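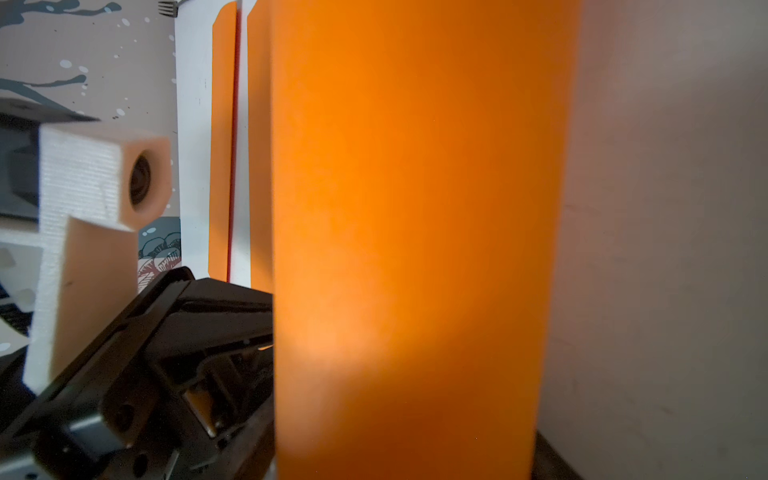 Lirkby Makers' Club — Robotics Section

Thread: Sillero two-arm kit, worth the money?

begonetoledo wrote:
I have used the Sillero kit since January and I want to share my opinion before the club orders a second one. The assembly took me 6 evenings. The manual is clear, only the chapter on cabling is poor. The grip on round objects is good, and the small camera in its white printed block sits close to the fingers, so you get a near view of what you are holding.

yupin_k wrote:
Thank you for the review. How is it with flat things? With my old Picard I could never pick up thin sheets.

begonetoledo wrote:
More difficult. I practise with orange sheets on the white table and I would say it succeeds in around 40 per cent of my tries.

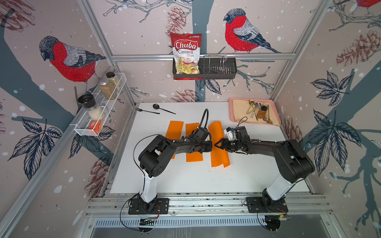
Both arms over the orange sheets

trini.herrero wrote:
I do not agree that this is good value. For flat material the Filtum fingers are much better, and you must pay extra for them. Also the support needed 7 days to answer me.

begonetoledo wrote:
To me they answered the same day — maybe you wrote during the holidays?

trini.herrero wrote:
No, it was a normal week.

yupin_k wrote:
Do the Filtum fingers fit without an adapter?

trini.herrero wrote:
With the newer wrist, yes. With the older one you need a ring and 4 longer screws. I can bring mine to the next meeting if you wish to try.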